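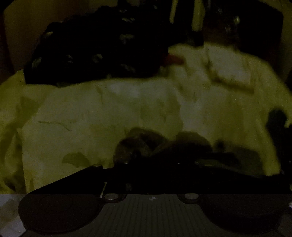

Section 4: Setting up the signing table

This section is for the person who prepares the table before the author arrives. It takes one hour if the shop has already cleared the space. Please read all the steps once before you start. Section 3 (ordering stock) must be finished before.

What you need

The Driditz table kit, the box of books, the event sheet from Dekum, and the name slips. Pens are in the side pocket of the kit. If the author brings own pens, leave ours in the pocket.

4.1 Table and banner

1. Ask the shop manager where the queue should go. Do this first, also when you have been in the same shop before. Shops move their shelves in July and before the school year.
2. Open the table legs and press each one until it clicks.
3. Put the table with the long side facing the queue. Leave enough space behind for two chairs.
4. Cover the table with the cloth. The hem with the printed name goes to the front.
5. Stand the banner on the left side of the author, one step back from the table.

Caution: The banner pole is under tension. Hold the top bar with one hand until the hook is closed. Do not let children help with this step, even if they ask very nicely.

4.2 Books

1. Count the books against the event sheet. A normal school holiday event has 104 copies: the new title and the first title in the series.
2. Write the number on the sheet and sign it. The shop manager signs also.
3. Put two small piles on the table and keep the rest under it, in the box.
4. Open one copy of the new title on the book stand, at the page with the map.

Note: Do not make high piles. The younger readers want to see the author's face, and the author wants to see them. 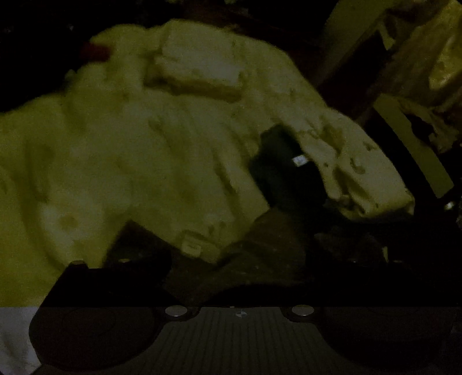
If the number of books is different from the sheet, call Marlina Pillai before the doors open. She can send more copies from the Phuthong store when it is the same town, but she needs two hours for it. After the event it is too late to correct the sheet -- the invoice is made from it the same evening.

4.3 Name slips

Each family gets one slip for each book and writes the child's name on it in capital letters. The author copies the name from the slip. We started with this after one long afternoon with many spellings of the same name, and the queue is now much faster.

1. Give out the slips when the family joins the queue, not at the table.
2. Check that the name is readable. If it is not, ask the parent to write it again.
3. Put the slip inside the book at the title page, with the top edge showing.
4. Collect the used slips in the envelope and destroy them after the event. They have children's names on them.

There are 200 slips in one pack. For the big library events, take a second pack.

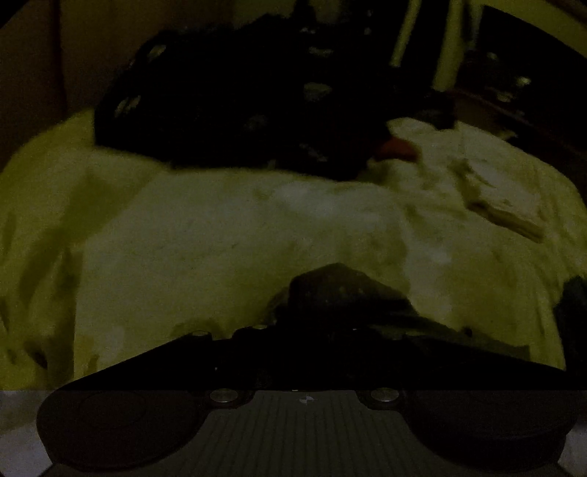

4.4 Story corner (only if the event sheet says "reading")

1. Lay the mats in a half circle in front of the author's chair.
2. Test the microphone with the shop door open, so you hear the real noise.
3. Tell the author the length of the reading. The standard is 15 minutes, then questions.
4. Keep the signing table closed during the reading. Put the "Back soon" card on it.

Caution: Tape down the microphone cable along its full length. Use the cloth tape from the kit only -- other tape leaves glue on the shop floor and we had to pay for this once.

4.5 Last check

Walk the way of the queue from the door to the table as if you are a visitor with a stroller. If you must turn sideways at any place, move something. Then fill the author's water glass and tell the shop manager that you are ready.

For questions about the kit, ask Darmawan Ong. For questions about the event sheet, ask Syafiqah Rahman. Packing and return of the unsold books is in Section 5.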